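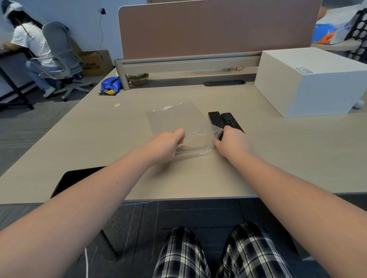
31 Mar 2019
Goludcombe lab, equipment notebook

Budget day! The number came back and it's better than I'd hoped, so I'm getting all of this down before I start second-guessing it.

We have the go-ahead for 2 arms in the April order. I'd been planning on one plus a promise, so this changes the whole layout. Both quotes are in the shared folder, Nerurent and Orevum. Read them if you haven't, especially the last page of the Orevum one, where the service terms are hiding.

Where I've landed on grippers: thin plastic bags decide it. A bag lying flat on a desk is the worst thing we ask for. It's mostly see-through, so the depth sensor reads the desktop, and the only parts that catch any light are the wrinkles and the seal. A person pinches the near edge with one hand, takes the far corner with the other and never thinks about it. I want that same two-point hold, and that means soft fingertips on both arms. The suction cup in the Nerurent bundle would be lovely for boxes, but boxes were never our problem. Crossing it off.

Remote controls are the other regular. Black, lots of little buttons, and people leave them side by side so there's hardly a gap to get a finger into. Narrow tips, then. The Orevum tips come in a narrow version at 1597 per pair, which hurt to type. Still, I'd take those over the wide ones and cut somewhere else.

Places to cut:
- the rolling tool cart (we can live without it until summer)
- second monitor arm
- extended cable kit. Measure first! I bet the standard length gets there if the controller goes under the desk.

Places not to cut:
- spare fingertips, 3 sets. They wear, and the wait for the last ones was miserable.
- desk clamps. The Bhattacharjee mount is the nicest I've tried, it goes on without drilling and comes off again without a fight. One for each arm.
- a proper emergency stop for each station

Space. I'd like to keep ordinary office desks and resist buying a big steel bench. The tasks are desk tasks, with the clutter that comes with desks, and a bare bench would teach us nothing about snack bags. The thing to check is how much the top flexes with an arm clamped at the rear. If it wobbles, we add a stiffener plate underneath, and that's cheap. Also check whether the clamp fouls the rail along the back under the privacy panel. My drawing has it clearing but my drawing is a sketch on an envelope.

Cabling: use the grommet at the back, please, for power and data both. I'm tired of loops on the carpet. Put a few cable clips on the order, they cost next to nothing.

Wish list if the quote drops at all: better wrist cameras. I keep going back to the sample clips from the Orevum people and grinning. You can make out the crinkle along the top of a bag!

To do
- ask Nerurent for a price without the suction kit
- get the Orevum delivery date in writing
- flex test on the desk
- measure controller to clamp, along the route the cable will really take
- move spare tips to the top of the order sheet so they don't get dropped again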